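Torkby two-arm kit, worth it?

hinata_t
23 Nov 2018
Looking at the Torkby kit for bin-to-bin sorting. Anyone running one?

pratik_bench
Had ours since May. Over 200 hours on it, one gripper finger replaced. Software is slow to start.
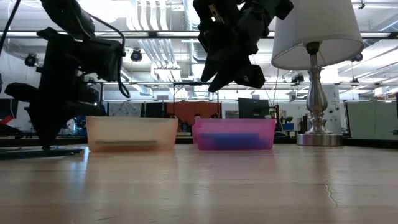
Calibration took me most of a day with the printed guide. Use see-through bins if you can. With the pink one I can check from the side that the blue part is in there without leaning over the arms. Keep the cable slack on the upper body too, the guide has it too tight.

mskyrme
Disagree on the bins. Clear plastic gave our depth camera fits. We went to solid gray and misses dropped.

pratik_bench
Different camera maybe. Ours copes.

hinata_t
What about support?

mskyrme
Slow. 20 days for a bracket.

pratik_bench
I got mine in four. Ask for Hedvika.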